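Chapter 5
How a Car Gets Its Shape

I bought my first car for its tail lights. I'm not proud of it (the heater never worked), but I'd do it again, and I bet plenty of you would too! So let's start this chapter with looks, and get to wind tunnels later.

My old boss at Keskin, Abundio Cisneros, used to hand new people a fat pencil and 14 sheets of paper and ask for a side view on each one. No wheels allowed until the roofline was right. I hated it for a week, and then I started seeing rooflines everywhere, in parking lots, in traffic, in my sleep.

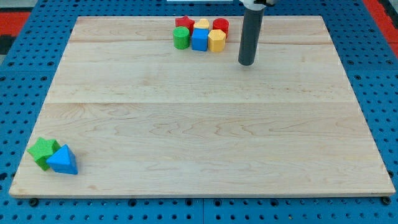
5.1 Proportion comes first

Take the Brada, a small family hatchback we'll keep coming back to. Its wheelbase grew by 200 millimeters between the first sketch and the clay model, and the whole car seemed to wake up. The doors got longer, the nose got shorter, and the back seat finally had room for grown-ups.

Before you read on, go find a parked car and sketch it from the side. Mark the wheel centers first, then the base of the windshield. Keep the sketch, you'll need it in 5.2.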